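Getting the house through a council election
3 min read

Tarna votes again this October, and if you live on the Tullel side you'll already have a letterbox full of candidates. We get 4 leaflets on a slow day. A few things that have helped at our place.

Glossy leaflets are hopeless for lighting the fire and worse for cleaning windows, where they just push the grime about. They do make decent drawer liners. Put them face down unless you enjoy meeting a deputy mayor every time you want a tea towel.

Corflute signs are the real prize. Once the vote is over and the candidate has said you can keep it, cut it with a sharp utility knife along the flutes. One sign does the bottom of a boot tray with enough left for plant labels. Pencil works on the labels, most pens fade.

Sticker residue on the letterbox: warm the spot with a hair dryer, rub in a little cooking oil, leave it ten minutes and wipe with dishwashing liquid. Try it on the back first if the box is painted. The last lot of "Finish the Bypass" stickers took me two goes and some language.

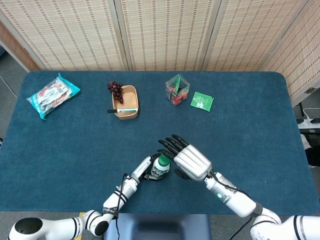
Covered table, folding screen, snack bag.

If you're silly enough to host a candidates' evening at home, borrow chairs early and put the kettle on before anyone says "rates". Tea on a tablecloth wants cold water straight away, dabbed from the outside in. Red wine the same, then a soak. For crumbs in carpet, wait until everyone has gone, because vacuuming during the closing remarks is considered a position.

Doorknockers' mud comes off a mat far more easily when it's dry. Leave it overnight, bang the mat on the fence and sweep. A coarse mat from Grudberg has lasted us three councils, which is more than the bypass plan has.

Comments

tullel_hill: Corflute also makes a good sled for moving a fridge. Ask me how many candidates it took. (4)

Marrowgrower: Eucalyptus oil beats cooking oil on stickers, and the letterbox smells better.

backfencebeth: What about the signs with wire legs? I've got two and no idea.

tullel_hill: Tomatoes.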